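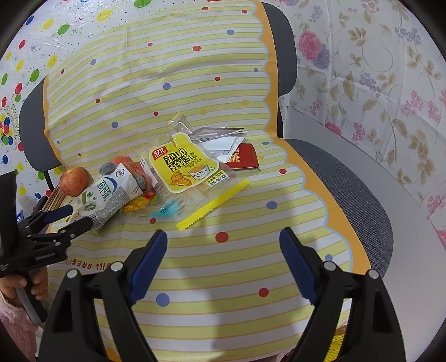 How long should a first voice reel be for someone who wants to work in children's audio?
Two minutes at most, with the strongest voice first and no music under the opening clip.

Leave that up while people sit down. Start with it, because it is what I get asked most.

Ginevra Barbieri
Getting started in voice work for children's stories
Takbridge, September 18, 2019

OPENING
Say hello. Say where the restrooms are and that the handout is by the door.
Who I am: stage acting first, then radio, then audio stories for Vistura. I still do all three. The audio work pays the most regular money.
Ask for a show of hands: who has recorded anything at all, phone included? Adjust the next part depending on the hands.

WHAT THE WORK IS
Most jobs are one reader doing every part. Full cast recordings exist but the budgets are small and the parts go to people the producer already knows.
A typical story script for Vistura is 17 pages. I read it twice the day before, once silently and once out loud at full volume. I mark breaths in pencil.
Explain pickups: short lines you re-record later when the editor finds a click or a wrong word. You have to match your own voice from a month ago. Keep a note of how each character sits - pitch, speed, where in the mouth.

READING FOR CHILDREN
Don't talk down. Slow is fine, sing-song is tiring.
Play the clip from the Ernmont story (track 1). Then track 2, same paragraph, my first try. Let them say what is different before I do.
The main thing on track 1 is that the fox is bored, and I left him bored. On track 2 I was selling every word.
Young listeners follow a story through who wants what. Before you read a line, know what the character wants in it. Same as on stage.
Character voices: small changes hold up over a long session. A big growl is gone after twenty minutes and so is your throat. If there are two characters in a scene, make one faster.

[Drink some water here. Last time I forgot and coughed through the next section.]

DEMO
Ask for one person to come up and read half a page from the Kang script. It's the scene at the bus stop. Give them a minute to look at it.
First read: leave them alone.
Second read: ask them to tell it to one child sitting next to them.
Third read only if they are enjoying it. Thank them, get the script back.

THE REEL
Come back to the opening question.
Four or five clips. One plain narration, one dialogue with two voices, one funny, one quiet. The fifth is whatever you do best.
Use your own accent for the plain narration. Casting people want to hear that before anything else.
Name the file with your name. I have been sent 88 files called "reel" or "final reel" and I could not tell you who made most of them.

MONEY AND CONTRACTS
Keep this short, it eats the time.
Ask if the fee is per finished hour or per studio hour. These are very different things.
Ask if pickups are included, and how many rounds.
Never pay to be put on a list of voices. Repeat this one.

HOME RECORDING
A closet full of coats will do for auditions. Turn off the refrigerator if you can hear it, and put your car keys inside it so you remember to turn it back on.
Mic a hand's width from the mouth, slightly to one side.
Record 30 seconds of the room with no one speaking. Editors use it to fill gaps.

QUESTIONS
Allow fifteen minutes. If it is quiet, talk about the open reading day in June. Last time 100 people sent in a recording and the ones called back had all read the instructions.
Handout has the warm-ups on the back. Contact sheet goes around for anyone who wants the Ernmont practice script by email.
Collect pencils.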